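Pundia Clear Bin Liners, Round Bottom

Sold by the roll or by the case
Fits most round office and kitchen bins
Ships from our Zendia warehouse

Pundia liners are clear bags for recycling bins. They are made for cans, plastic bottles and other light containers, and they are thin enough to fold over a rim without bunching up. Many of our customers use them in break rooms, school hallways and shared kitchens where a quick look at the contents saves a trip to the sorting table.

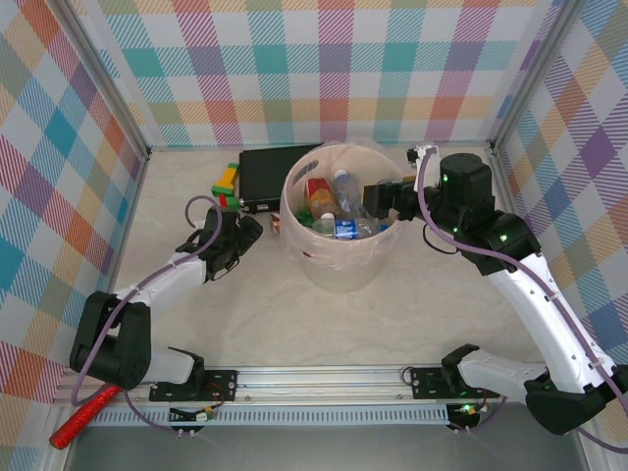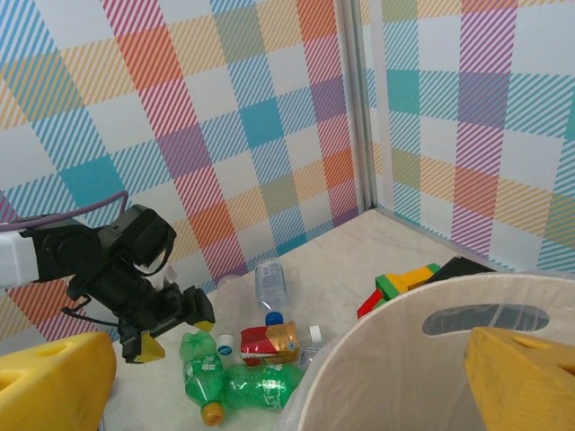
Bottles for recycling. First picture: a clear bag folded over the rim of a round bin.

Choosing a size

Measure the bin before you order. You need two numbers: the distance around the outside of the rim and the height from the floor to the rim. The flat width of the bag should be a little more than half the distance around. For length, take the height, add half the width of the base, and then add enough for the fold. We suggest a fold of at least 2 inches. A shorter fold tends to slip down when the bag gets heavy.

If your bin falls between two sizes, go up. A bag that is too big can be gathered at the rim and held with a band. A bag that is too small will split at the side seam when you stretch it.

The round bottom is gathered and sealed in a star pattern. It sits flatter in a round bin than a bag with a straight seam, and it leaks less from the corners. It is still a recycling liner, so empty the drinks out first. We do not recommend it for food waste, broken glass, or anything with a sharp edge.

What comes in the box

Each roll holds 20 bags, perforated between bags, with no cardboard core. A case is 12 rolls. Rolls are packed with the loose end on the outside and held with a paper band. Bag sizes are printed on the band in inches and centimeters.

Bands and wall-mount roll holders are sold separately. The holder made by Astetti takes all sizes except the extra wide. Older Ashour holders also work, but the spindle has to be taken out and turned around first.

Using the liners

Open the bag fully and shake some air into it before it goes in the bin. Push the bottom down by hand, then turn the top edge out over the rim. Check that the bag touches the base. If it hangs, all of the weight is on the fold.

Change the bag when it is three-quarters full. Tie the top in a single knot or use a twist tie. Some towns want recycling delivered loose and will not accept bagged material, so check your local rules. In that case you can tip the contents out and put the same liner back in the bin if it is clean.

Storage

Keep rolls in a dry place away from direct sunlight and heaters. Opened rolls are best used within some 2 years. After that the bags can get stiff along the perforations and may not tear cleanly.

Orders and returns

Orders placed before noon leave the warehouse the same day. Unopened cases can be returned for a refund of the purchase price, less shipping. Single rolls can be exchanged for another size if the paper band is still on.

The extra wide size is out of stock until October. To be told when it is back, or to ask for a sample bag before buying a case, write to Mircea Voicu in customer orders and include your bin measurements.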